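Woven Throws and Where They End Up: my textiles project report

I picked blankets for my project because we had a heap of them at home and I could never tell which was which! I bought two throws to compare, a checked acrylic one from Stitico and a striped cotton blend from Rarelura, and then I sent a short survey round to find out how people use theirs. I got 100 replies (more than I'd hoped for).

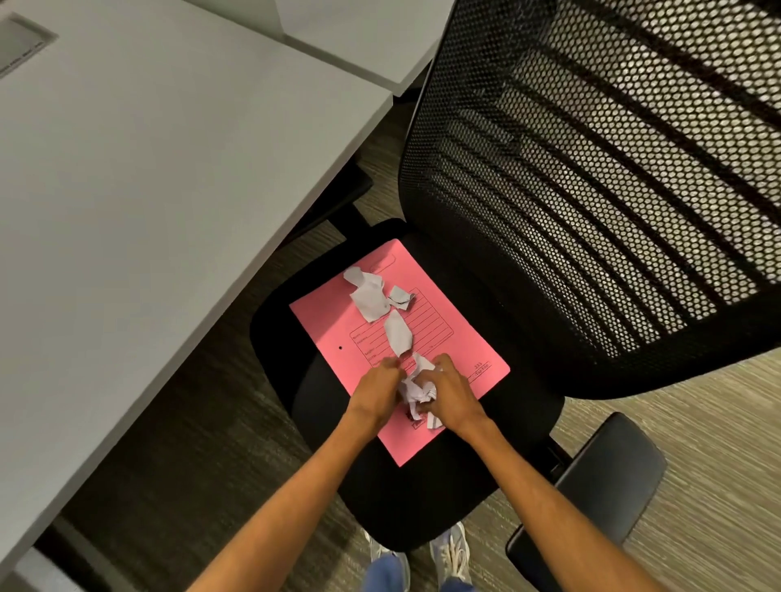
The weave was the bit I enjoyed most. Stitico's throw is a plain weave and weighs 738 grams, while the Rarelura one is a looser twill at 428 grams, and you really feel the difference round your shoulders. For the drape test I hung each throw over the back of a black office chair like the one in the photo and looked at how the folds fell. The twill hung beautifully – the acrylic stuck out at the corners a bit.

Most people who answered keep a throw on the sofa, but quite a few take theirs on picnics, and one had cut hers up for a skirt. I had a go at hemming too, using Ferrand thread. My rolled hem came out wobbly, so I unpicked it on Monday and started again. 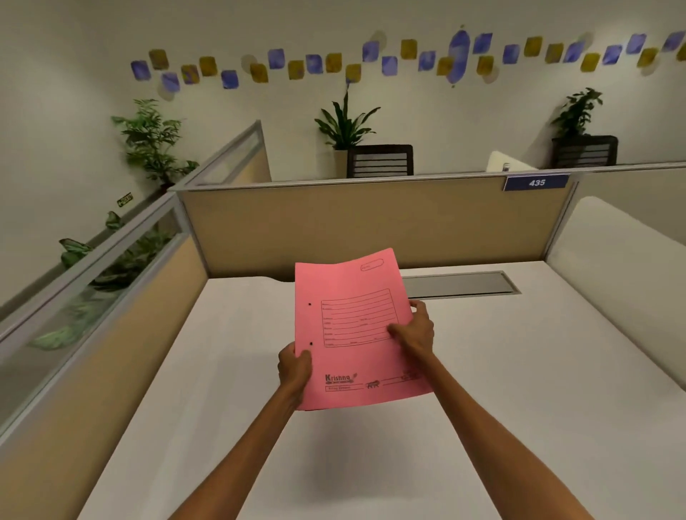

Pink cardboard folder with a ruled form on the cover.

Next time I'd like to add a wool throw from Rarnent and wash all three.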